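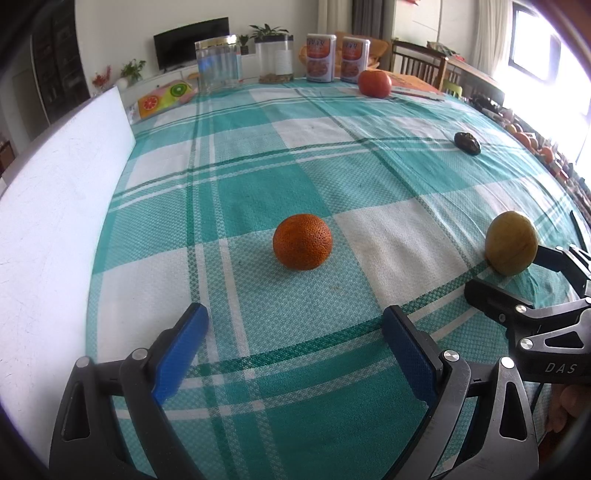
Démonstrations à la pince portative : questions fréquentes

Faut-il un bras robotisé pour enregistrer ?
Non. L'opérateur tient une pince dans chaque main et exécute la tâche lui-même. Le bras n'intervient qu'au rejeu.

Quelle est la tâche de référence du lot Clokside ?
Saisir un fruit sur la table et le reposer au même endroit. L'agrume orange et le fruit ovale jaune-brun sont traités séparément, chacun par la pince la plus proche.

Combien d'épisodes faut-il ?
400 par tâche. Le lot Clokside en compte 373 après tri.

Quels épisodes sont rejetés ?
Ceux où le suivi de pose est perdu, où un doigt sort du champ à la fermeture, ou dont les 2 flux ne sont pas synchronisés.

Une nappe à motifs pose-t-elle problème ?
Pas pour le suivi : les carreaux fournissent des points d'intérêt. Les plis sont tolérés. Une nappe unie et brillante est à éviter.

Faut-il dégager l'arrière-plan ?
Non. Bocaux, boîtes et plantes restent en place. Ne rien déplacer entre deux épisodes d'une même série.

À quelle fréquence recalibrer l'ouverture ?
Tous les 10 épisodes, doigts écartés au maximum, puis fermés à vide.

La téléopération est-elle acceptée ?
Oui, dans un lot distinct (Oltutside). Les deux formats ne se mélangent pas.

À qui signaler un défaut de pince ?
À Enikő Bakos, atelier Kelten, avec le numéro de l'épisode.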